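Pillov Home & Yard Help
Home > Garage and Storage > Rust and Metal

Scratched steel storage bin, do I need to repaint the inside?

Posted by tworakes
4 replies hidden, 3 shown

I have a big steel bin in the garage that I got from a farm sale near Kekthorpe. It's painted gray on the outside and was painted gray on the inside too, but the bottom is scraped down to metal over most of it. I paid 12 dollars for it and it weighs a lot more than it looks.

I want to keep firewood in it through the winter, and maybe use it for bagged soil once the weather warms up. The garage isn't heated and the floor gets damp in December when the car comes in with snow on it. There is a little orange rust in two of the corners, and the rest of the bare part looks clean.

Do I need to strip the whole inside and repaint it, or can I just leave it alone? My neighbor told me to use truck bed liner but that seems like a lot of money for a wood box. I have half a can of Vindeck metal primer left over from a gate, if that matters. It has been open for a while.

Khattak_R
I would leave the bottom bare. Firewood is rough and you'll be dropping it in from waist height, so any paint you put down there will be gone by the second load. I did mine twice before I quit bothering.

The rust in the corners is worth an hour of your time. Go at it with a wire brush until you stop getting powder, wipe it with mineral spirits, let it dry, then prime and paint those spots only. If the primer has a skin on it you can cut that out and stir what's under it. If it has turned to lumps, throw it out and buy a small can.

The main thing is to get the bin up off the floor. Set it on a couple of treated 2x4s so air gets under it. Damp concrete will rust the underside long before anything happens on the inside, and you won't see it until you try to move the thing. Check underneath for seams that hold water too.

millpond5
just bed liner it. did mine 5 years ago still good

tworakes
Thanks. The can was lumps, so I'll get a new one. Should I drill drain holes?

Khattak_R
For wood, yes. Put one near each corner, and touch up the edges with paint after you drill. For bagged soil it doesn't matter much unless the bags leak.

oldfencepost
I'll disagree a little with the answer above. Bare is fine for the firewood, but if you plan on soil and especially fertilizer, you want a coating. Fertilizer is hard on steel. A split bag sat in one of my bins over a summer and ate through the bottom next to the weld.

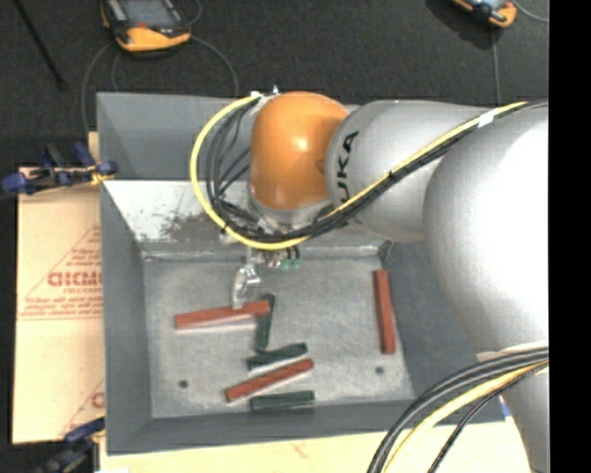

You don't need to strip anything first. Scuff all of it with 80 grit, knock down any loose paint edges so they don't lift, and wash it with dish soap and water. Rinse it well. Two coats of a rust-blocking enamel will do, and give it a full day between coats, longer if the garage is cold. Read the can for the lowest temperature it can go on at. Most of them won't cure right near freezing, so if you've missed the warm weather, wait until spring and use it for wood in the meantime.

Then cut a piece of old rubber stall mat for the bottom and lay it in loose. It takes the beating so the paint doesn't have to. Pull it out a couple of times a year and sweep under it, as bark and grit will hold moisture against the steel.

As for the bed liner, it works, but it's a pain to patch when it peels.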